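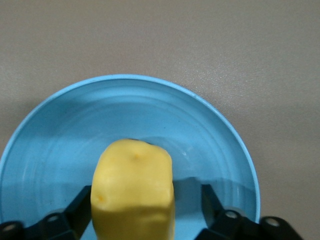
Figura 1. Plato de plástico azul claro con una pieza amarilla.

¿Sirve de algo reducir el tamaño del plato? Informe del proyecto de curso
Asignatura: Métodos de investigación en alimentación y consumo

1. De dónde sale el tema

El comedor de la residencia de Altley cambió la vajilla en septiembre. Los platos nuevos son de plástico, más pequeños que los anteriores, y llegaron acompañados de un cartel que prometía menos desperdicio de comida «sin que te des cuenta». La frase me molestó un poco. Si algo funciona sin que uno se dé cuenta, tampoco es fácil comprobar que funciona, y el cartel no daba ninguna fuente.

La idea no es nueva. Se repite en blogs de nutrición, en manuales de hostelería y en charlas sobre hábitos saludables: con un plato más pequeño nos servimos menos, comemos menos y tiramos menos. A menudo se explica con la ilusión de Delboeuf, por la cual un círculo parece mayor cuando lo rodea un borde ajustado y menor cuando lo rodea uno amplio. La ilusión existe y se puede reproducir con un lápiz. El paso de ahí a la bandeja del comedor es lo que quise revisar.

2. Preguntas

La pregunta principal era si el cambio de plato modifica la cantidad de comida que acaba en el cubo. La secundaria, que al final me ocupó más tiempo, era si con los datos de un comedor corriente se puede responder a la primera.

3. Lo que dicen las lecturas

Me esperaba una bibliografía más sólida. Hay trabajos que encuentran un efecto claro, otros que no encuentran ninguno y unos cuantos que lo encuentran solo en condiciones muy concretas, por ejemplo cuando la persona se sirve sola y no sabe que la observan. Parte de la investigación más citada sobre conducta alimentaria ha sido además retirada o discutida por problemas con los datos, y eso no se menciona casi nunca en los textos divulgativos que siguen usándola.

También hay una confusión de vocabulario. «Servirse menos» y «comer menos» se tratan como sinónimos, cuando una persona puede servirse menos y levantarse a por más. En un bufé libre esto es lo normal. Y «tirar menos» es una tercera cosa: si alguien se sirve menos y deja la misma proporción en el plato, el desperdicio baja, pero su forma de comer no ha cambiado en absoluto.

4. Material y método

Comparé dos comedores. En Altley se usa la vajilla pequeña y en Odgate, que depende de la misma empresa de restauración, Irnetus, se mantiene la grande. Los menús coinciden salvo en los postres. Pedí los registros de peso de los restos de comida, que el personal de cocina anota al cerrar el turno del mediodía, y los completé con 33 cuestionarios repartidos a la salida de Altley.

El cuestionario tenía 7 preguntas. Las primeras eran sobre hambre, prisa y gusto por el menú; las últimas, sobre si la persona había repetido y si había notado el cambio de plato. Dejé esta última para el final con la intención de no dar pistas, aunque sospecho que el cartel colgado junto a la puerta ya las daba todas.

Las pesadas se hacen con una báscula Hägglund en cada cocina. No pude comprobar si las dos están calibradas igual. En Altley el cubo se vacía de líquidos antes de pesarlo y en Odgate no siempre, según me explicaron en la propia cocina cuando ya tenía hecha la mitad de las tablas.

5. Resultados

En los registros, Altley tira menos comida por comensal que Odgate. Si me detuviera en este punto, el cartel tendría razón. El problema es que Altley también tiraba menos antes de cambiar la vajilla. La diferencia entre los dos comedores se mantiene antes y después de septiembre, con subidas y bajadas que siguen al menú mucho mejor que al plato. Los días de lentejas, por ejemplo, los restos caen en los dos sitios. Los días de pescado suben, también en los dos.

En los cuestionarios, la mayoría decía haber notado el cambio, lo que deja mal parado el «sin que te des cuenta». Bastantes personas decían repetir más que antes. No puedo saber si es cierto, dado que nadie anotaba las repeticiones con la vajilla antigua y la memoria es mala para estas cosas. Un comentario escrito al margen decía que el plato pequeño «da rabia y me pongo más pan». El pan no se pesa por separado.

Otro punto que no había previsto: el borde. La vajilla nueva es honda y la antigua era casi plana. Un plato de menor diámetro pero con más fondo puede admitir una ración parecida, de modo que hablar solo del diámetro, como hace el cartel, deja fuera la mitad del asunto.

6. Limitaciones

Son muchas. La muestra del cuestionario es pequeña y la forman personas que aceptaron pararse a la salida, probablemente las que tenían menos prisa. Los registros no distinguen entre restos de plato y sobrantes de cocina en 3 de las semanas revisadas, que tuve que descartar. No hubo asignación al azar y los dos comedores tienen horarios distintos. Para detectar un efecto modesto habría hecho falta seguir a 1.000 comensales o más, con una pesada individual de cada bandeja, y eso quedaba fuera de mi alcance.

7. Valoración

Con estos datos no puedo afirmar que el plato pequeño reduzca el desperdicio en Altley. Tampoco puedo descartarlo. Lo que sí me parece criticable es presentar la medida como demostrada, cuando la empresa tenía en sus cuadernos los registros anteriores y podía haberlos mirado antes de imprimir el cartel.

Si alguien continúa este trabajo, le recomendaría pesar el pan aparte, unificar el vaciado de los cubos en las dos cocinas y anotar las repeticiones desde el primer día. Yo probaría además a dejar la vajilla como está y cambiar el tamaño del cucharón, del que en todo el curso no he encontrado una sola mención en los materiales de Irnetus.

Anexo A: modelo de cuestionario. Anexo B: tablas de pesadas por comedor, con las semanas descartadas marcadas en gris.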